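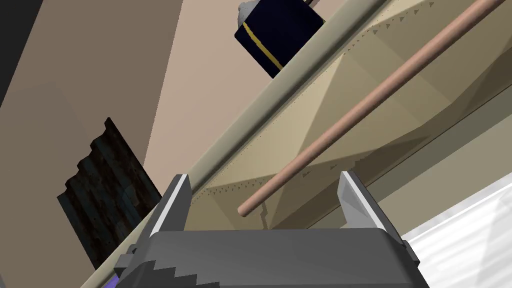
31 January 2020

Last day of the month, and I have finally sat down with a cup of tea and the seed catalogs, which I promised myself I would do before New Year's. It has rained since breakfast. The gutter over the back door is dripping again in the same place as last winter, and I have put the old enamel bowl under it and told myself I will call somebody.

I want to write about the bread, though, because I was so pleased with it. I have been feeding the starter every morning for three weeks now, and I had just about given up on it (it smelled like nail polish for most of last week, which the book says is normal, but the book doesn't have to live with it). Then yesterday evening it rose right up to the rubber band on the jar and a little over. I stood there in my slippers grinning at it. I mixed the dough before bed, 300 grams of white flour and a couple of handfuls of the brown, and left it on top of the bookcase where the warm pipe runs behind the wall.

This morning it went into the big pot with the lid on. The bottom got darker than I'd like and there is one enormous hole near the end that the butter falls straight through, but the crust crackled while it was cooling and the whole house smelled wonderful. I ate two slices standing up and then a third one sitting down, with the last of the plum jam from June. I had meant to save that jam for Easter. Oh well!

After lunch I took the bus out to Clirutdale to return the library books, nine of them, all in one canvas bag that cut into my shoulder the whole way. The hill road was flooded at the bottom so the driver went round by the reservoir, and I didn't mind a bit. The water was high and the color of slate, and there were geese all along the far bank with their heads tucked in. I haven't been that way since I moved here. I'd forgotten how the road comes out of the trees and the whole valley is suddenly just there on your left.

The library was warm and nearly empty. I had told myself I would only return things and not borrow, and I came home with four, including a fat one about lighthouses and a mystery I may well have read already. I stopped at Gilline for yeast, just in case the starter sulks again, and for lamp oil, and they had hyacinths by the register, still tight and green, so one of those came home too. It is on the kitchen windowsill now. I think it's going to be a blue one, though the label only says "mixed."

I have been thinking a good deal about the garden and how I left it in the fall. The beans never got cleared and the poles are leaning every which way, and I can see them from where I'm writing. I'd like to do less this year and do it better – fewer kinds of tomatoes, and no melons at all, because I have now failed at melons in two different houses. I've put a pencil check beside the sweet peas and the runner beans, and beside a squash I know perfectly well I haven't got room for.

It's dark now and the rain has eased off some. I emptied the bowl before supper and it has only an inch in it again. Soup tonight, with the heel of the loaf, and I fed the starter early so I wouldn't forget. I must remember to buy more brown flour, and stamps, and to look for my other glove, which I believe I had on the bus.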